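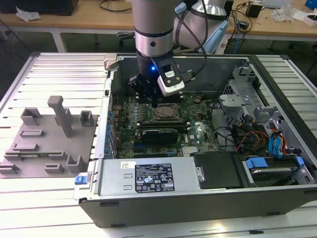

gokby_ridge replied:
I'd leave the processor alone and spend the money on memory and an SSD. Those old office Dells are never slow because of the chip, they're slow because of the spinning drive.

walley36 wrote:
Sure, the SSD goes in first, no argument! But I love a CPU swap. You take a tired office tower, drop in the best chip its board supports, and it's a whole new machine for the price of a pizza. I've been doing this as a hobby for years and I still get a kick out of that first boot.
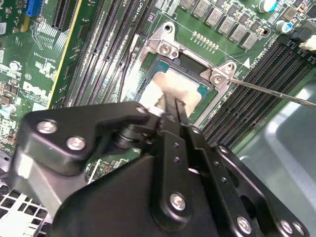 My routine is pretty simple. Update the BIOS before you touch anything, write down the old version, then pull the cooler while it's still a bit warm so the paste lets go easier. Clean both surfaces with alcohol. Pea-sized dot of new paste, cooler back on, tighten the screws crosswise.

ulora_attic replied:
Going to disagree on the pea. I spread mine thin with an old library card and my temps are great.

walley36 wrote:
Ha, the paste war begins. Do whatever makes you happy, I've never seen more than a degree or two between them.

gokby_ridge replied:
My point stands though. Say the chip is $20 and a matched pair of memory sticks is $36. For someone who just has 30 browser tabs open, the memory wins every time.

walley36 wrote:
For tabs, yes. My niece edits video on hers, and the exports got so much quicker she called me up to tell me!
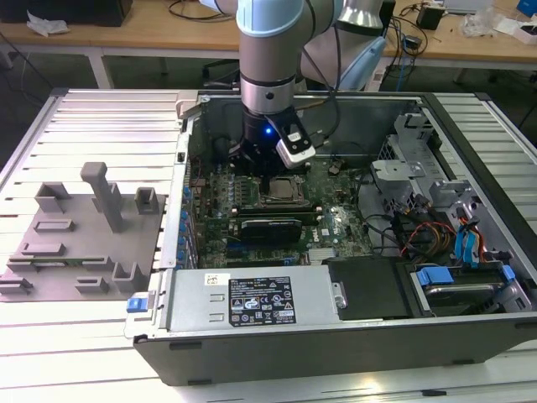
One more thing on memory: check which slots are paired before you fill them. On a lot of these boards the matching slots aren't next to each other, and you want both channels running. The service manual has a diagram, and it's a free download.

assefa_bench replied:
Does anybody know if the small power supplies can handle a better chip? Mine hums.

ulora_attic replied:
Compare the wattage rating of both chips. If it's the same, go for it. The hum is probably the fan, they're cheap and easy to change.

assefa_bench replied:
Thanks, ordering a fan tonight. And I'm trying the library card.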